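September, nearly midnight

Cribbage night at Ffion Gittins's place and I am still buzzing! I played six games and won four, and one of them was against Dwayne Tillman, who has been pegging circles around me since spring. The best hand of the night was a 24 - two fours, two fives and a six turned up on the cut. I counted it twice out loud because I didn't trust myself, and Dwayne counted it a third time, a little sourly.

I'm finally getting the hang of what to throw into the other player's crib. I used to toss away any old thing, and tonight I held on to my fives like they were money.

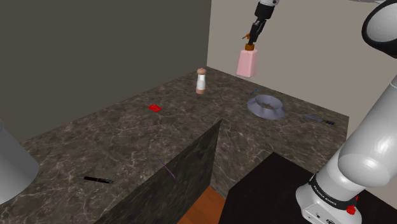
So what do you throw when the crib isn't yours? Cards far apart, a king and a nine say, and never a five if you can help it.

Lleucu Penry skunked me in the last game (she was home before I'd even turned the corner at 90) and I didn't mind a bit. She pegs so fast, and she sees runs coming three cards ahead. I want to play her again next time and lead from a pair, which Ffion says is the way to start. Must bring the spare pegs, we're down to one red.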